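Week 3 handout: Categories, or why your kitchen drawer makes sense to you

Hi all. These are my notes from the September session, typed up for the people who asked and for the few of you who had the clash with the statistics lab. They're a bit rambling, because I am. The reading is still chapter 6 in the course pack, and you should do it before the seminar and not during it!

We started with a simple question: how do people decide that two things go together? I had you all write down what belongs with "knife." Most of the room wrote fork or spoon. A good handful wrote bread, or cutting board, or onion. And one person wrote "crime," which I enjoyed.

Those answers split into two big families, and you'll need both for the essay. The first is taxonomic grouping – knife goes with fork because they're the same kind of thing. The second is thematic grouping, where knife goes with bread because they turn up in the same event. Grown-ups use both all day long without noticing. If you've ever argued with a roommate about where the cinnamon lives (with the spices, or next to the oatmeal?), you've had a taxonomic versus thematic fight.
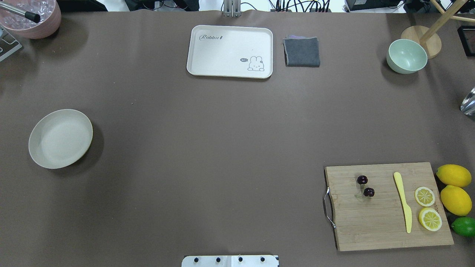
Now, the older view of categories says each one has a definition. A triangle has three sides, done. Works great for triangles. Try it with "bowl," though. How deep does it have to be? Does it need to be round? If I put soup in a mug, is it still a mug? We spent far too long on the mug and I regret nothing.

The view most of you will end up using is the prototype view. You carry a sort of best case in your head, and things belong to the category more or less strongly depending on how close they come to it. An apple is a very good fruit. An olive is a pretty bad one. People are quicker to say yes to the apple, and they name it earlier when you ask for a list. Please remember that "bad fruit" here means far from the prototype. I had three essays last year that took it as a comment on flavor.

Then there's the exemplar view, where you skip the best case and just compare the new thing to all the old ones you remember. Lena Kołodziej gave the seminar on this and her slides are on the course page under her name. She's kinder to it than I am, so read her version too.

The in-class exercise was the made-up words one. You got four nonsense labels – Trollix, Flumis, Chettiar and Dromuvness – and a stack of 16 cards to sort under them, with no rules given. (Yes, Manikandan Namboodiri has pointed out that Chettiar is a real surname and so a terrible nonsense word. He's right, and I'll swap it next time.) Look at what your group did in the first couple of minutes. Nearly every table sorted by shape first, and only started asking what the things were for once the shape piles got silly.

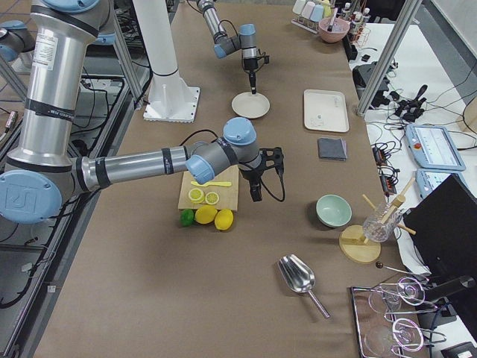
Fig. 2. Plate and cutting board: same kind, or same meal?

A word on levels, because it's always in the exam prep questions. There's a middle level that people reach for by default. You say "chair," where "furniture" would be too loose and "kitchen chair" would be fussy. That's the basic level. Kids tend to learn those words early. Experts shift, though: ask a bird watcher what's in the tree and you won't get "a bird."

Does culture matter? Yes, and be careful how you say so. What you do all day shapes which groupings come easily to you. Write about the task and the people who did it, and don't write "Westerners think X" and move on. I will circle it.

For the essay: pick one ordinary category from your own home and test all three views on it. The limit is 3000 words, references not included. Last year's shortest pass came in at 549 and I don't recommend trying to beat it. Avoid "mug," I've read it too many times.

Office hours are the usual, from 3 p.m. until I get hungry. If the door's shut, knock anyway.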